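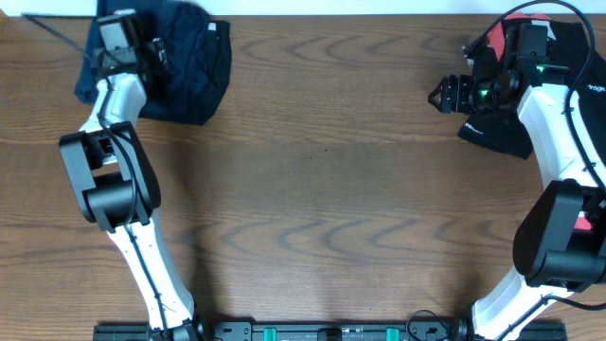
Dutby Local History Society — Visits and Outings

Report on the visit to the Grovomura tile works, May

We were promised a working factory and got half of one. The leaflet said the kilns would be lit for the open day. They were cold when we arrived at 40 minutes past ten, and they were cold when we left. A sign by the gate explained that firing now takes place at night to save on gas. Fair enough, but it could have been printed on the leaflet.

The tour began in the old drying shed, where the guide told us that the works once turned out 3,000 tiles a day. I have seen that number before, in the Indmont guidebook, and I have yet to see where it comes from. The wages book in our own collection suggests far fewer hands than you would need for that sort of output. When one of our party asked, we were told it was "well known locally". We are local.

The pattern room was much better. The moulds are kept on open shelves with the original paper labels, and you are allowed to get close enough to read them. Several carry the name Mathew, which was the firm's name before the merger, and a few have pencil notes on the back about shrinkage. I would have happily spent the whole morning there. We were given ten minutes.

After that came a film in the canteen. It had plenty of sunsets over the clay pit and very little about clay. The strike got one sentence and the flood got none, although the high-water mark is still on the wall beside the loading bay. I went to look — it is behind the vending machine.

The claim that the works is the oldest in the county was made 2 times, once in the film and once in the shop. The rate books put at least one other yard ahead of it. I said so to the lady on the till, who was very nice about it and sold me a glazed coaster.

Tea was good and the scones were fresh. Parking is poor, and the 441 bus stops a long walk from the gate, with no pavement for the last stretch. Anyone going under their own steam should wear proper shoes.

Would I go again? For the pattern room, yes, if they let us book it separately. I have written to ask about that and about the source for the output figure. No reply so far.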